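My winter eating starts with dumpling soup and goes downhill from there, by which I mean I stop pretending to eat salad. Every December I drive out to Soo-ah Ra's place in Rultley (nearly 200 miles, and yes, for soup!) and we fold until our thumbs ache. Last time we got to 151 before her cousin Su-bin Chae started eating the filling with a spoon.

Soo-ah's broth is anchovy and kelp, simmered low while we gossip. I used to boil mine hard and wonder why it tasted like a pier. She also adds the rice cakes right at the end, so they stay chewy.

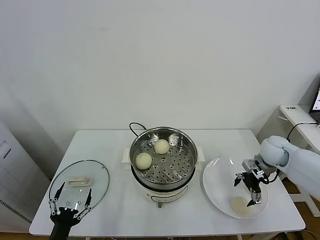

Two steamed buns on the steamer tray.

Leftover filling never goes to waste with us. I press it into patties, fry them in sesame oil and eat them standing up at the stove, usually with kimchi straight from the jar. Su-bin likes hers cold the next morning, on toast with too much mustard, and I've come around to it.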